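# Hand-held gripper (setup and care)

A hand-held gripper is the bit of a robot cell you carry around yourself. You squeeze it, it grips, a camera on it records what happened, and later an arm tries to do the same. I look after the pair that belongs to the Tirkach cell, so this article leans on that setup — other cells will differ, and please add yours if you know it!

## Finger pads

The pads are what wear out first. Ours are black rubber with ribs, set into a gray plastic housing, and the ribs do most of the holding. I wipe them with a damp cloth after each session (no solvent, it makes the rubber shiny and then everything slides). Once the ribs go flat at the narrow end, the pad gets swapped. The spare sets come from Citex in bags of 32, and I always fit both sides together, even when one still looks fine.

## Markers and cameras

Each gripper can carry a square black-and-white marker printed on card, so the software can work out where it is. Cards bend, and a bent card gives you a pose that wanders. Check it flat against a ruler before you calibrate. The camera module sits on top and should be snug, with no wobble when you nudge it. I do the checks with both grippers out on a long white tabletop, one in the hand and the other resting on the table.

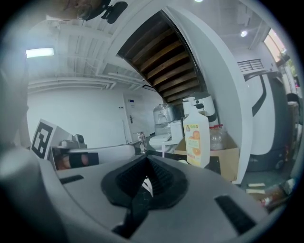 Christodoulou disagrees with me on the order of things and would calibrate before touching the pads at all, on the grounds that a fresh pad needs 100 squeezes to settle and the numbers taken before that are wasted. Fair point, though I've tried it both ways since May and still change the pads first, then squeeze, then calibrate.

## Calibration

Run the Flosik routine with the marker in view and turn the gripper slowly through every angle you expect to use. It wants 70 good views. If it stalls, the usual culprit is glare on the card — tilt it a little away from the ceiling lights and carry on. Save the result under the gripper's own number. Ours is 1829, and loading the other one's file by mistake cost me a whole afternoon.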